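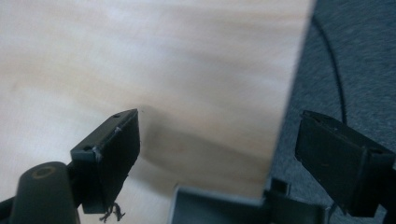
The hand-held gripper over the pale wooden board, fingers apart.

Reviews > Robotics > Teaching by demonstration

Lotoren hand-held demonstration kit: review
Warrick Pirihi, 2022-12-31

I've been wanting to try this method since June, when the Pirnby write-up came round our group, and I'm delighted to say it works on my bench too! You do the job yourself with the gripper in your hand, its camera records what the fingers do, and a policy is trained on the recordings. The robot arm stays switched off until the very end.

My task was picking up a small block and setting it down on a marked spot. I recorded 31 demonstrations in one afternoon, trained overnight, and gave the arm 20 tries the next morning. It managed the job in all but five of them, and most of those misses were late grasps - the fingers closed just after they should have. With only nine demonstrations it barely got going, so don't skimp.

The block-shaped fingers are a pleasure. They're plain and black, and the view between them is wide enough to judge your approach. My wrist did ache by the end, and the manual (written by McKinnon) is thin on calibration. I had to borrow the Gremton notes for that part.

Still, I've never gone from idea to moving arm so quickly. Next I'm trying drawers.

We use cookies to remember your settings. Accept | Manage choices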